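September, evening

On the early turn again, in by six. Heather Sutcliffe had the rota up before the kettle had boiled, and my name is down for the cell until the end of the month. That makes three of us off the hand benches now. The rest are still building for the Mudgway order, 700 sets, and they are behind with it.

I have put gears on plates at Stultlow for most of my working life and I could do it with the radio on. Now I set the parts out, start the run, watch, and write down what goes wrong. It is easier on the wrists. My back was worse by dinner, as I stand more and move less.

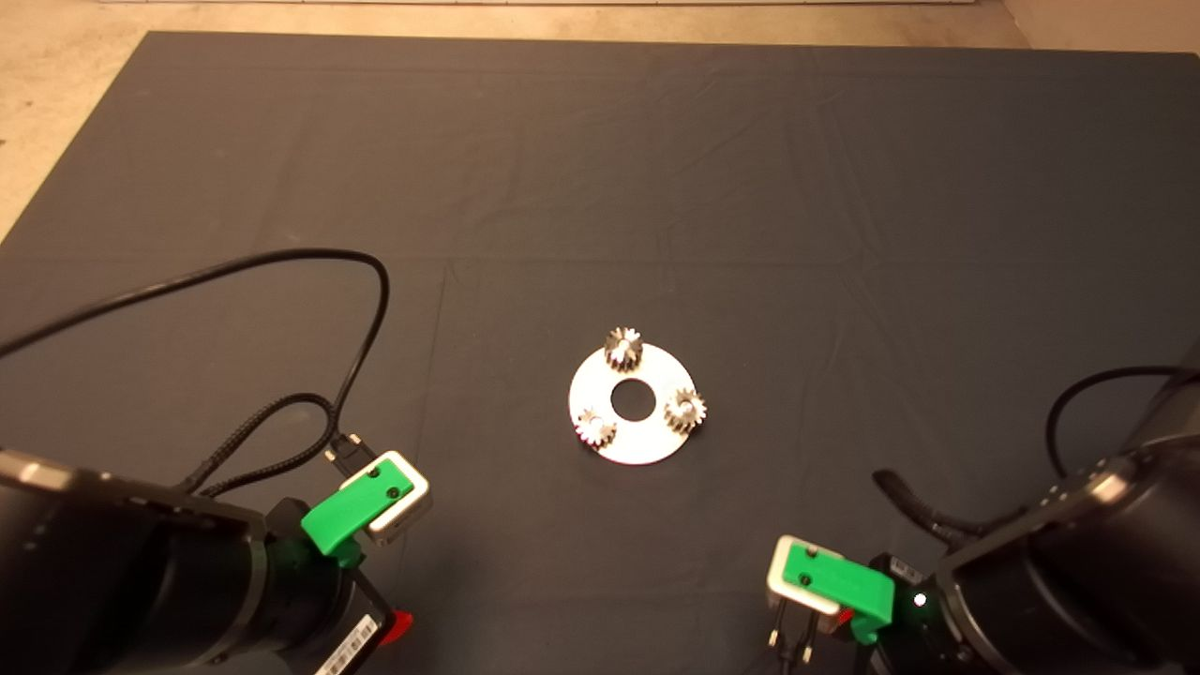
Plate and three gears on the mat, an arm either side.

Wrote 126 on the sheet at the end of the shift. On the bench I would have been well past that by mid-morning, and I said so to Heather. She said Jiremstead were slow at first as well and to give it until Christmas. I asked what happens to the benches after Christmas and she said she had not been told. I believe her.

We had a talk in the canteen at ten, 30 chairs put out and almost all of them taken. The man from Ometham said there were no plans to lose anyone and that the jobs would change. Someone asked about the piece rate. He wrote the question down. I was on bonus for years and it paid for the car, so I would like to know too. Cell work is flat rate with a small extra for training, and I worked it out on the bus and I am a bit down on it. 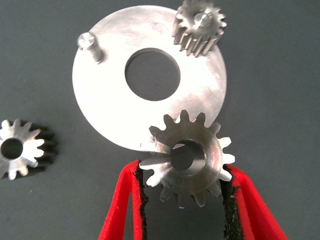
A gear in the red fingers. One on the plate, one still to the left.

What I do know is where a gear will catch on the post, and that has turned out to be useful. The lad from engineering asked me how I feel for it and I could not tell him very well. I said you give it a little turn until the teeth let you. He typed that in. Then he had me do it slowly, over and over, and asked which finger was doing the work. I had never thought about it.

Missed the twenty past and got the later bus. Soup for tea. Need to ask Heather about swapping my lates, and take the other shoes in tomorrow.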